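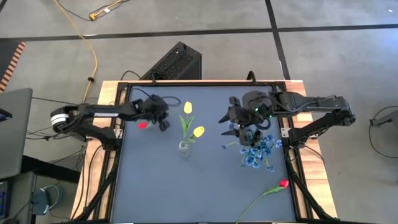

Suvier 装飾資料室 花材記録班

Ramo 卓上花材セット README
版 3
最終更新 2021年8月20日

はじめに

Ramo は、小さな花瓶に花を挿す卓上の作業を記録した画像と、花材の状態についての注釈をまとめたものです。収録は200件。花瓶、チューリップ、青い造花、敷物が主な対象で、花の向き、挿さっているかどうか、卓上に残った花材の種類を人手で書き込んであります。

旧版の紹介文には「美しい花あしらいを学べる資料」とありましたが、この文は削りました。花瓶に花が二輪入っていれば美しいのか、三輪なら足りているのか、班内でも答えは揃っていません。美しさの評価が欲しい方には、正直なところあまり役に立たないと思います。花がどこにあり、どちらを向いているかを見たい方に向けて書きます。

収録内容

images/ 静止画
labels/ 花材ごとの注釈(CSV)
layout/ 卓上の配置メモ(テキスト)
notes/ 判定が割れた件の経緯
CHANGES 版ごとの変更

画像と注釈は同じ番号で対応します。番号は作業の順番を表しません。隣り合う番号の画像を続きものとして読み、花が花瓶に入った、抜けた、と解釈した報告を受け取ったことがありますが、そういう読み方はできません。どの画像も単独の一瞬です。

対象の花材と道具

花瓶
透明なガラスの小ぶりな花瓶です。茎が透けて見えるので、挿さっている本数を確かめやすい反面、縁の位置は見誤りがちです。縁の線を注釈に加えてほしいという要望がありましたが、試した範囲では描く人によって線が動き、精度を保証できる状態になりませんでした。版 3 にも入れていません。

水の有無は記録していません。透明なガラス越しに水があるかないかを静止画から決めるのは無理がある、というのが現在の判断です。旧版の water 列は全行を削除しました。あの列を使って何かを集計した方は、結果を疑ってください。

黄色のチューリップ
冒頭の画像では二輪が花瓶に入っています。高いほうがやや左、低いほうは右に傾いて花が横を向いた状態です。後者のような花を「倒れ」とするか「傾き」とするかで、いちばん揉めました。最終的に、茎が花瓶に入っているかぎりは tilt、卓上に横たわっていれば lying としています。横を向いた花を失敗と見なす列はありません。挿した人がそのように見せたかったのかもしれず、画像だけでは決められないからです。

赤のチューリップ
茎のついたものと、花の部分だけのものを別の種類として扱います。冒頭の画像には両方があり、右下寄りに茎つきの一輪が横になっていて、左側には小さな花の部分が見えます。後者の一部は上の物に隠れているため occluded を付けました。

花だけが見えているとき、茎が外れているのか、隠れているだけなのかは慎重に区別する必要があります。旧版ではこれを一律に「折れ」としていました。根拠のない名前だったので廃止し、head_only に改めました。見えているのが花の部分だけ、という意味しか持ちません。破損品の統計に使うのはやめてください。

青い造花
細かな花びらが多い束で、卓上に置くと楕円に近い形に広がります。一束を一件と数え、花びらの数も、束に含まれる茎の数も記録していません。小花を一つずつ囲んだ試作の注釈もありましたが、同じ人が翌週やり直すと数が変わりました。そういう数字を精密そうに並べるより、載せないほうがましだと考えています。

敷物
暗めの青灰色の作業マットです。色名は slate_blue としました。青い造花との色の近さを心配する声があり、輪郭の注釈を点検したところ、修正が必要だった件は造花の束に偏っていました。ただし、形が細かいせいなのか、背景の色のせいなのかは切り分けられていません。「青いマットが原因」と引用されると困ります。

注釈の列

item_id
花材ごとの番号。画像をまたいで同じ花材を追跡する番号ではありません。

kind
tulip_full、tulip_head_only、flower_bunch、vase のいずれか。

color
yellow、red、blue、clear のいずれか。中間の色は設けていません。細かい色名を並べると専門的に見えますが、画面ごとに違って見える色を細分する意味が見つかりませんでした。

state
in_vase、lying、held、unclear のいずれか。held は物に挟まれて持ち上がっていることが画像から確かな場合だけに使います。すぐ上に何かがあるだけでは held にしません。冒頭の画像の赤い花の部分についても、持たれているとは判定していません。

tilt
left、right、none、unclear。花瓶に入っている花だけに付けます。角度は載せていません。

occluded
0 または 1。

cut
花材が画像の端からはみ出しているとき 1。冒頭の画像の茎つきの赤いチューリップは、茎が下の端を越えているので 1 です。長さを測る用途では、この列が 1 の行を必ず除いてください。

記入例(冒頭の画像から抜粋)

kind, color, state, tilt, occluded, cut
vase, clear, unclear, , 0, 0
tulip_full, yellow, in_vase, left, 0, 0
tulip_full, yellow, in_vase, right, 0, 0
flower_bunch, blue, lying, , 0, 0
tulip_full, red, lying, , 0, 1
tulip_head_only, red, lying, , 1, 0

花瓶の state が unclear なのは、この列が花のために作られたもので、花瓶に当てはまる値がないためです。設計の不備です。次の版で空欄にするか、standing を足すかを決めます。
左側の黄色の tilt にも異論がありました。花の位置が左に寄っていることと、花が左に傾いていることは別だという指摘で、もっともだと思います。現行の値は位置に引きずられている疑いがあり、left の行は right の行より信用しないでください。

判定の手順

一件につき3人が別々に記入し、二人以上が一致した値を採用しました。三人とも違う場合は unclear です。よくある方法で、一致したから正しいとは言えません。三人とも同じ手引きを読み、同じ思い込みを持っていた例が notes/ に残っています。先に書いた「折れ」の件がまさにそれで、全員一致のまま間違っていました。

全体のうち100件は、版 3 の公開前に別の担当が見直しました。残りは旧版の値を新しい列名に移しただけです。reviewed 列で区別できますので、評価に使う場合は見直し済みの行に絞ることを勧めます。見直し済みでも誤りは残っているはずです。

手引きについて

花の置き方の呼び名は、社内冊子 Pagano の分類を借りています。Pagano には9種類の型が載っていますが、このセットに採用したのは花の状態を指す語だけで、型の名前は外しました。二輪のチューリップが入った花瓶を見せて型を答えてもらうと、冊子を書いた部署の中でも回答が割れたからです。型の名前が要る方はご自分で付けてください。その場合、誰が何を見て決めたかも一緒に残しておくと後で助かります。

Neltix 形式への書き出しは用意しましたが、お勧めしにくい状態です。Neltix では一つの花材に一つの状態しか書けず、occluded と cut が落ちます。落ちたことを知らせる警告も出ません。できれば元の CSV を使ってください。

向いている用途

・花瓶の中の花と、卓上に置かれた花の区別
・茎つきの花と、花の部分だけが見えているものの区別
・形のまとまりにくい造花の束を囲む練習
・注釈の手引きを作るときの失敗例集

最後の用途がいちばん需要がある気がしています。notes/ だけを取りに来る方が少なくありません。

向いていない用途

・花の鮮度、品種、値段の推定
・水の量や水替え時期の判断
・作業の速さや上手下手の比較
・花の本数と見栄えの関係を論じること

二つ目について、以前「花の傾きから水切れがわかるのでは」という提案がありました。横を向いたチューリップの理由は、茎の曲がり、挿し方、花瓶の口の広さなどいくらでも考えられます。どれが当たっているかを裏づける記録は、このセットにはありません。

既知の問題

花材の種類が少なく、黄色と赤のチューリップ、青い造花に偏っています。この三つで得た結果を花一般に広げないでください。

卓上に横たわった花が「これから挿す花」なのか「外した花」なのかは記録がありません。旧版の layout/ には「待機中の花」という表現が混じっており、見つけた分は「卓上の花」に直しました。直し漏れがあれば番号を添えて知らせてください。

透明な花瓶の輪郭は、背景と重なる箇所で甘くなっています。底の位置を使って距離を計算した例を見かけましたが、小数点以下まで載せるほどの精度はありません。

変更の要点

版 3
water 列を削除。「折れ」を廃止し head_only に変更。reviewed 列を追加。紹介文を書き直し。

版 2
青い造花を追加。cut 列を追加。

版 1
チューリップと花瓶のみ。手引きなしで記入したもので、今から使う理由は思い当たりません。

次の版は12月を予定しています。花瓶の state と tilt の定義を先に片づけ、件数を増やすかどうかはその後で検討します。件数だけ増やしてほしいという要望には、今のところ応じていません。

利用と連絡

社内の利用は申請不要です。社外に出す場合は、版の番号と、見直し済みの行だけを使ったかどうかを書き添えてください。誤りの報告は、画像の番号、列名、正しいと思う値、そう考えた理由の順でお願いします。「何となく変」という報告も受け付けますが、対応は後になります。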